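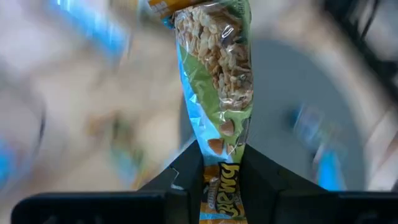
Step 3. Filling the snack shelf

I put the Grolstead rack up in my own pantry in February, so this is the order I'd do it in. Bagged snacks go on the middle shelf, standing up. A narrow bag with a clear window, like the one with the pale green panel, gets its window facing out so I can see the puffed bits without pulling it down!

1. Slide the divider in until it clicks.
2. Stand the bags in a row, tallest at the back.
3. Pinch a bag low down to lift it (grabbing the top crinkles it even more).
4. Push the front rail up.

Note: creased bags like to lean. I just tuck mine against the divider.

Caution: the shelf holds 400 ounces, and I wouldn't push it. Jars and cans go on the bottom, see Step 4.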